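**Foot care mornings at Lellunholm**

The foot care mornings start again in September in the ground floor room at Lellunholm, from 9.30 until noon. Peninah Lema will be running them with Kheri Laizer, who has moved over from the Trornwood clinic. More than 105 people came last year, and the most common complaint was cracked heels, followed by athlete's foot.
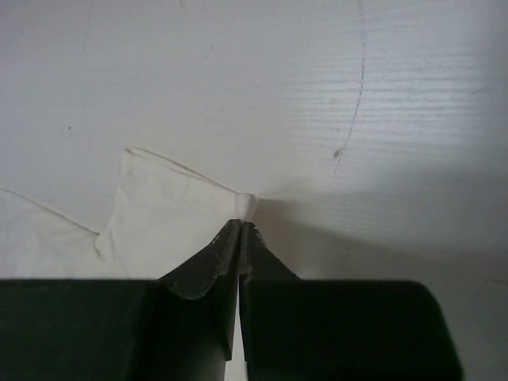 **Do I need to see my doctor before I come?**

Most people can just book a place. If you have diabetes or poor circulation, please speak to your doctor or practice nurse first and bring any letter they give you.

Peninah asks everyone to keep nail varnish off for the visit, as she likes to check the colour of the nails. Bring the shoes you wear most often. A lot of sore toes come from shoes that are half a size too small, and feet do get longer and wider with age.

If you have itchy or peeling skin between the toes, dry the area well after washing and change your socks every day. Creams from the chemist usually clear it up, but keep using them for as long as the leaflet says, even when the skin looks better. 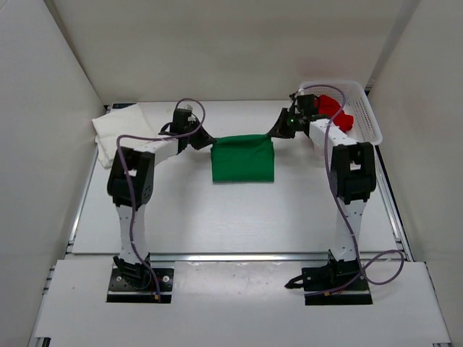 **How often should I put cream on dry heels?**

Once a day is enough for most people, at bedtime. Rub it into the heel and sole and leave the gaps between the toes alone.

Places can be booked at the front desk or by ringing extension 311. Each visit lasts 20 minutes. Elibariki Mollel has a short list of people who need a lift from Kombo Road, and there are 3 seats left in the car.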